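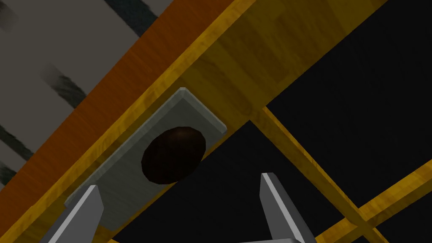
Drawers are where most home robots still lose their time, according to Suqin Jin, and she would not pay for a machine that needs three attempts at one knob. Her remark came during an open evening at Drisis, a small robotics office in Gindasville, where visitors were shown how a gripper is trained in simulation to reach for a knob on wooden furniture.

The team has prepared 34 household tasks in simulation, from opening cabinets to putting cups on a shelf. In its latest report, dated Oct 26, 2025, it says that 16 of them are now done without help in most attempts. Opening a drawer is in this group, but closing it again with something inside is not.

Iason Psarras, who leads the tests, told the visitors that a simulated knob is easier than a real one. "In a real kitchen the drawer sticks, or the knob is greasy," he said. "We have only two real cabinets in the lab, and with them the results are clearly lower." He did not give a number.

Ximeng Song from the furniture store Lindqvist was interested in shop work, such as checking that all drawers in the showroom are shut in the evening. Psarras answered that a person does this faster at present, and also cheaper.

The office wants to begin trials in a rented apartment in January. Folding laundry will not be part of them.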